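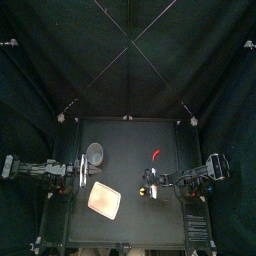 Posted in: Student Builds > Two-Arm Setups > Help Wanted

gallolero
Second semester with the Ondmont club bench and we're stuck on the pepper task. Goal is to have one arm pick up the toy chili pepper and put it in the tray. The cup is there as clutter. We have 263 teleop demos recorded since November and the policy still closes too early on the pepper, usually at the thin end. Cup pickups are fine. More demos, or something else?

kershaw_b
How many of the 263 have the pepper on the far side of the table? When we did this we found most of ours started in the same area and the arm just went there every time.

gallolero
Most of them are far side, I'd say. We didn't log start positions.

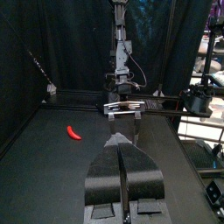
Wrist view, pepper to the left of the near gripper

skiris
I would look at lighting before anything. Black cloth, black table, black fingers. The pepper is the only thing with any color and you get reflections off the tabletop next to it. Put a diffuse lamp up top and record 60 new ones.

kershaw_b
Disagree. The pepper stands out fine in that view. Lighting changes would also make the old demos useless and they'd have to start over. It's start positions.

skiris
They wouldn't be useless, you mix them. We went to 627 demos under one light and it fell apart when somebody opened the blinds.

gallolero
We can't start over, demo day is February 1, 2025 and we only get the room 2 evenings a week. Could do roughly 60 more if the operators don't get tired.

kershaw_b
Then do those with the pepper turned a different way each time, and grab it by the thick end every time. If half your drivers go for the thin end the policy will too.

gallolero
OK, that one might be us. We have different people driving and never agreed on a grasp. Will write it down and try again.

skiris
Still think you should add a lamp.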